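Husico Community > Logistics and Assembly > Kits

CKD kits: who closes the shortage claim when a torque-critical part is missing?

Posted by kd_line2
July 5, 2023

We assemble a light van from CKD kits at a contract plant. Kits come in lots, 47 containers in the last one, packed by Haltico at the origin end and delivered to us under the vehicle maker's parts list. During unpacking we found the left rear hub bolts missing from one lot. The packing list shows them as shipped and the case seal number matched the paperwork.

Our material planner wants to pull bolts from the next lot and keep the line moving. Quality says no, as the bolts are traced by lot to the body number. Two things I need to know. Can you borrow across lots if the part is traced, and does the claim go to the packer or to the vehicle maker? The Husico claim form has a field for "responsible party" and will not save if it is left blank.

Posted by Desedero_Materials
Marked as helpful

You can borrow, but only if the trace record is corrected before the body leaves the station. The steps at our plant are as follows.

Open a lot transfer in the system for the exact part number and quantity. Enter the donor lot and the receiving lot. Print the transfer tag and attach it to the bolt tray. The operator scans the tag in place of the original lot label, so the body number is tied to the donor lot. If your scanner rejects it with code 374, the two lots are on different engineering change levels and the borrow is blocked. Do not override that code. It means the bolt, the tightening spec, or both may have changed.

For the claim, enter whichever party your contract names as seller of the kit. In most CKD contracts that is the vehicle maker, even when another company does the packing. The maker then recovers the cost from the packer. Attach the seal record, the packing list and the unpacking report. Check the claim window too. Ours runs from the date the case is opened, but some contracts run it from arrival at the plant, and cases often sit in the yard for weeks.

Posted by tg_karun

we just borrow and fix the paperwork at the end of the shift. never had a problem. also look in the other cases first, small bags get packed in the wrong one all the time

Posted by bodyshop_north

Do not correct it at the end of the shift. We did that in January and 70 bodies had to be held in the yard while hub bolt lots were checked by hand against the tray labels.

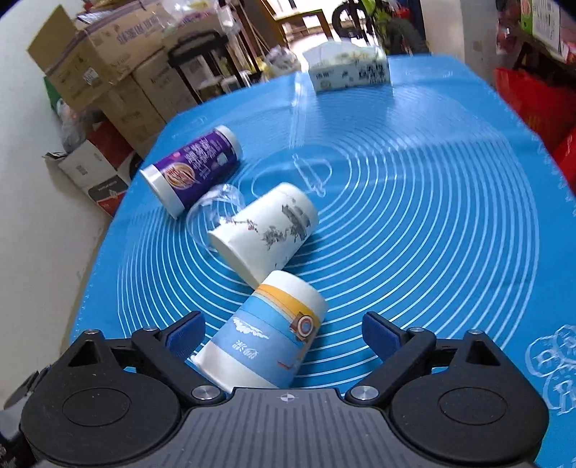
Karunaratne Assembly, Inbound Kit Quality Team

Agree with the post above about searching the other cases. Go by net weight first. If a case is heavier than its listed weight by close to the weight of the missing bag, open that one next. On the form, use "short in sealed case" and not "lost on site", or the claim is sent back to the plant as your own loss.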